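Review: Undatmont Safe Cell Workbook and Label Kit, second edition
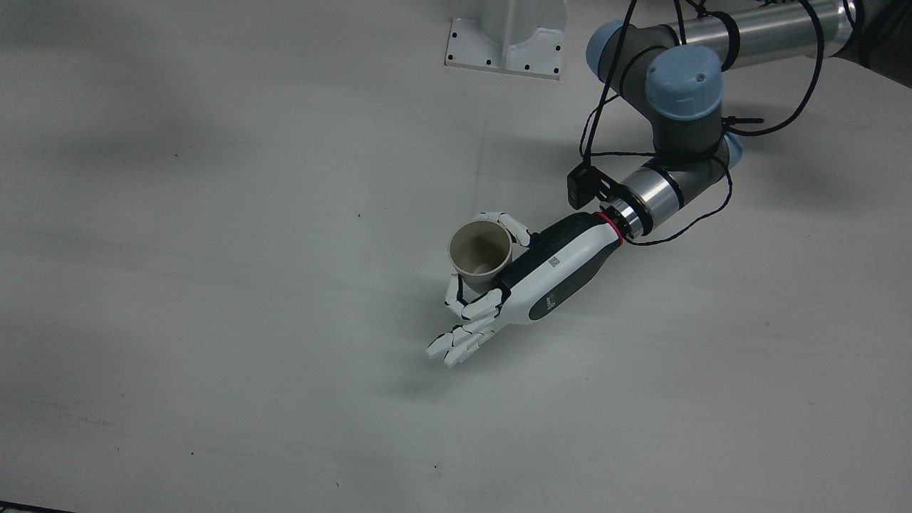 I bought this kit in September after our small lab took on its second tabletop arm and the old safety sheet stopped making sense. The old sheet was one page. It said to keep clear of the arm and know where the stop button was. That covers a gripper that opens and closes on blocks, but it says very little about an arm with a jointed, human-like hand on the end and a person reaching in between runs to reset a cup.

The kit comes in a flat box. You get a spiral-bound workbook, 12 laminated cards, a roll of floor tape, a sheet of vinyl labels and a pad of sign-off forms. The workbook is the part you are paying for. The rest you could put together from an office supply store in an afternoon.

The workbook is split into 5 sections: layout, cables and mounts, speed and force, people, and records. Each one starts with a page of plain text, then gives you a table to fill in for your own bench. It doesn't replace the published standards for collaborative robots and it says so on the first page. You still need those, and you still need somebody who can read them. What it does is turn a lot of general wording into questions you can answer with a tape measure.

Layout was easy for us. The book wants the table clear of everything the task doesn't use, and it wants fixtures bolted down and marked on a drawing. We already did the first and had never done the second. Drawing our bench to scale took me most of a morning and I found that our keyboard shelf was inside the reach of the elbow. I moved the shelf.

Cables and mounts is the best section in the book. Anyone who has added a wrist camera to an arm knows how this goes. The arm comes neat from the factory, then you clamp on a camera, then the hand needs its own power and data, and before long there are black loops hanging off every joint. The workbook has you move each joint slowly through the full range you plan to use, one at a time, and write down where the slack goes. It asks for the tightest point and the loosest point, and for the name of the person who checked. A loop that is fine in the middle of the range can catch on a bracket at the end of it. Too little slack is the other problem – a cable tied down hard at the wrist will pull on its connector every time the last joint turns.

It also has you check the clamp on any added camera at set intervals. The suggested one is every 3000 cycles. For us that is too long. We changed it to the start of each working day, and the form has a blank for that.

Speed and force is where I have complaints. The tables assume a flat, blunt tool. A hand with thin jointed fingers has a lot of small gaps that can pinch, and a fingertip puts its load on a much smaller area than a pad does. There is half a page on this and it mostly tells you to ask the maker of the hand. We did, and got a useful answer, but the book should have had a table for it. We ended up adding our own sheet with a row for each finger and one for the thumb.

I also think the book is wrong to treat light objects as harmless by default. A paper cup weighs almost nothing and won't hurt anyone, fair enough. But people relax around light objects. They reach in to straighten a cup when they would never reach in to straighten a steel part. The risk is the arm, and the arm is the same either way. Our rule is that hands stay off the table until the arm is in a protective stop and the operator says "clear" out loud.

The people section is short and sensible. One operator at a time holds the enable switch. Visitors stay behind the tape. Long hair and lanyards get tied back or taken off. Gisela Acuña read it through before we adopted it and asked for one change, which was to put the restart rule on its own card. The kit has it buried in a paragraph. Bautista Henríquez thinks the sign-off pad is too much paper for a bench our size, and he may be right. We fill in one form a day now in place of one per session.

The labels are poor. Two of them lifted at the corners in the first week, and the red is closer to orange. The floor tape is fine.

I compared it with the Zaltotberg binder, which a friend lent me. The binder is thicker and covers fenced cells in far more detail, so if you run a line with guarding, get that one. For an open table with one or two arms, the Undatmont workbook is easier to use and you will finish it.

Good: the cable checks, the layout drawing, blanks for your own intervals.
Bad: thin on multi-finger hands, weak labels, restart rule hard to find.

I'd buy the workbook again and skip the full kit if they ever sell it on its own.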